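Why I've gone off the fence about the Mititthorpe radar
2024-09-08

I've been putting off writing about the radar for most of the year, mainly because I like being able to walk into Dal Bello for a coffee without a debate. But submissions close in October and I can't keep saying "oh, I can see both sides" until then, so here goes. I think we should say no to it, at least on the terms we've been offered.

If you've missed the whole thing (lucky you), the plan is for an early warning radar on the old grazing land 30 kilometres out of Mititthorpe. Culolia would build it and run it, and the data would go to our own defence people and to our allies, in some proportion we aren't allowed to know. It looks for missiles. It doesn't fire any, and the brochure says so on nearly every page.

Fair enough. I'm not someone who thinks all defence spending is wicked. I grew up with a dad in the reserves and I'd like somebody to be watching the sky, thanks very much! My trouble is with the way it's been sold to us, as if a radar were a sort of large weather station and the only question worth asking was how many jobs come with it.
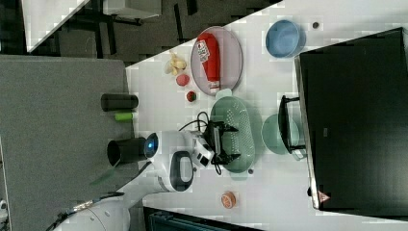

Bananas, a plate and the ketchup.

A radar like this one is part of how a nuclear war would be fought, or headed off, depending on how hopeful you're feeling. It gives a government somewhere else an extra 15 minutes to decide what to do. I can see why they'd want those minutes. I'd want them too. But anyone planning an attack would want them gone, and you don't need a degree in strategy to work out what that means for the paddocks it sits in and the town down the road.

I asked about this at the first information night and was told that "siting risk" was covered in the Clisumier report. So I went home and read the Clisumier report, all of it, over two very long evenings with the heater on. Siting risk gets 2 paragraphs. One is about flooding. The other says threats to the facility are "consistent with those to comparable facilities", and that's your lot. Comparable to what? The footnote goes to another report, and that one isn't public.

I kept thinking about my neighbours' kids, and about how cheerfully we were all being talked to, and I got crosser the further I read. You can trust people with bad news. If the honest case is that our part of the country has to carry a bit more danger so the whole alliance is safer, then make that case! Some of us might even say yes. 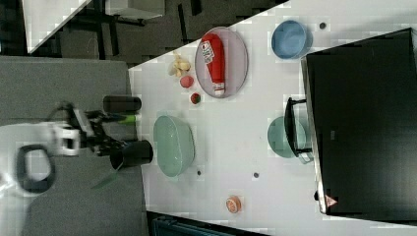
One reader has already written to tell me I'm being precious, that in any war big enough to matter we'd all be done for wherever the radar stood, and that a town losing its bank and its high school bus can't afford to be fussy about a tenant with money.

I take the point about the bus. I really do, my own niece was on it. But I don't buy the first half. Wars don't all go straight to the end of the world, and the nasty, limited sort is exactly the sort where somebody picks off a radar to make a point. Saying "we're all doomed anyway" is a handy way to skip the bit where you decide what you'd put up with.

What would change my mind? Publish the risk study, with the secret bits blacked out if they must. Tell us whether our own parliament gets a say before the data is used to help aim anything. And put an end date on the lease, because "ongoing" has a way of meaning my grandchildren.

Culolia's people have been perfectly nice, by the way. They just keep answering a question about targets with a slide about road upgrades, and the next session is the last one before submissions close. I'll be there with the same question and my copy of the report, which has gone a bit soft at the corners by now.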